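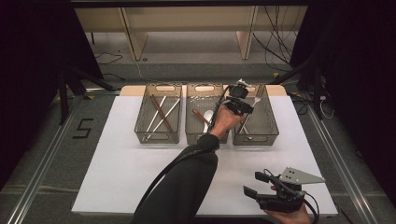

Ordenar la cocina por categorías: mis dudas

28/02/2021

Llevo desde diciembre leyendo que la paz doméstica empieza en el cajón de los cubiertos. Mi amiga Siobhán Ó Briain me pasó el curso en línea de Rendeck, 21 lecciones, y me lo tragué entero con la ceja levantada. La tesis es que si cada cosa tiene su sitio, uno cocina más, gasta menos y hasta duerme mejor. De pruebas, ni rastro. Mucho testimonio, eso sí.

Lo de separar por tipos me parece razonable hasta cierto punto. Palillos por un lado, cucharas por otro, tenedores por otro. De acuerdo. Pero luego el curso pide subcategorías: «servir», «remover», «ocasiones». ¿Un cucharón es de servir o de remover? En mi casa hace las dos cosas y nunca se ha quejado nadie.

Tampoco me creo lo del ahorro. Según Rendeck, una cocina ordenada evita compras duplicadas. Puede ser. Yo de momento he pagado el curso y sigo teniendo dos peladores, uno de los cuales no pela.

Fiachra Mulligan me escribió por aquí que a él le cambió la vida. Me alegro por él, aunque le pregunté en qué exactamente y me contestó que «en todo».

Voy a mantener el reparto básico hasta el verano. Las etiquetas las dejo sin pegar. Si alguien las quiere, se las mando por correo.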